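Trade Notes > Interiors > Interviews > Lighting a mixed-use room

Freya Nuttall has specified lighting for small commercial interiors since she left the drafting office at Gilchrist, and most of her work now is in rooms that have to do more than one job. We spoke on May 31, 2018, about long rooms with white ceilings, exposed beams and fluorescent tubes already in place. Owners tend to want the tubes out on the first day. Nuttall usually leaves them until she has taken readings.

"A tube is an even source," she said. "You can dislike the look of it and still need what it does. If people are going to sort, pack or repair things at a table, I want 200 lux on the floor between the tables and a good deal more on the top. Four pendants won't give you that."

Her method is plain. She draws a grid on the floor plan at 2 m spacing, measures at table height at each point with the blinds down, and marks the low readings in pencil. Only then does she look at fittings. At a former showroom in Groltmont the low points all fell under the beams at the far end, where the previous tenant had hung the tubes parallel to the beams and too close to them.

"The beam throws a shadow the length of the fitting," she said. "Turn the fitting ninety degrees or drop it below the beam. It costs an afternoon."
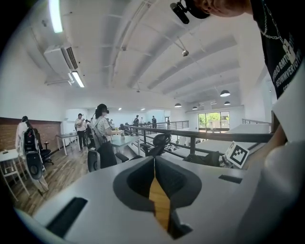 Pendants she treats as a separate circuit, on their own switch. A dark dome shade sends nearly all of its light down, so the ceiling gets very little from it and the pool underneath has a hard edge. She considers that useful over a counter and poor over a work table, where a person leaning in puts their own head between the lamp and the job.

"Hang domes in a row and people read it as a row of places to sit," she said. "That is fine if you have seats there. I had a client, Zostora, put them over a walkway. Everybody stopped in the walkway."

On color temperature she is strict. A brick accent wall looks brown and flat under a cool tube, and clients then blame the brick. She runs the tubes at 4000 K and adds a narrow warm fitting close to the wall, switched with the pendants. For the lamps over tables she asks for a rating of at least 90 on the color rendering index and checks the box herself when it arrives.

Air conditioning comes up in every one of these jobs. A wall unit mounted high will push air along the ceiling, and anything hung on a thin rod or a cord in its path will swing. "It moves very little, but the shadow on the table moves more," Nuttall said. She sets the vent direction before she fixes the drop points, and she uses a rigid rod wherever the ceiling allows it.

Her next room is for Sonari, with the survey booked for July. The ceiling there is lower, and she has asked the owner to leave the old fittings connected until she has been through with the meter.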